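Gudier resets its block-stacking cell after cable work

Nov 3, 2023

The stacking cell at Gudier is back in daily use after a stop to reroute its cables and set the gripper up again. Moataz Bouazza, who looks after the cell, said the old run pulled at the wrist whenever the arm turned far to one side.

The cables now hang in loops down one side of the arm, with slack left at the plug on the gripper. Bouazza also retightened the flange screws and taught the pick height again, which had drifted by 5 millimeters since August.

The check job uses six wooden cubes and aims for a small pyramid on the printed mat. Mwanahawa Biwott ran it 122 times before signing the cell off. Cable ties are to be looked at every 400 hours from now on, and the flange screws at the same time.

Five cubes stacked in two tiers, with the sixth still on the mat:

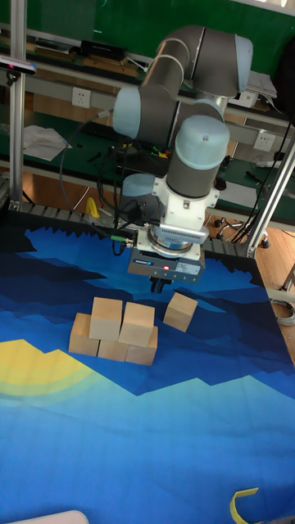
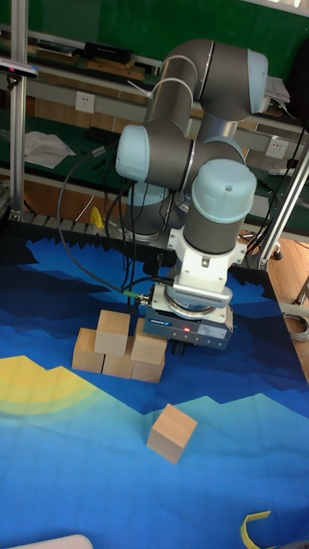

Next at Gudier

A second cell, named Fimell, gets the same cable layout this winter. Its gripper is already on site, and Biwott is writing the setup sheet.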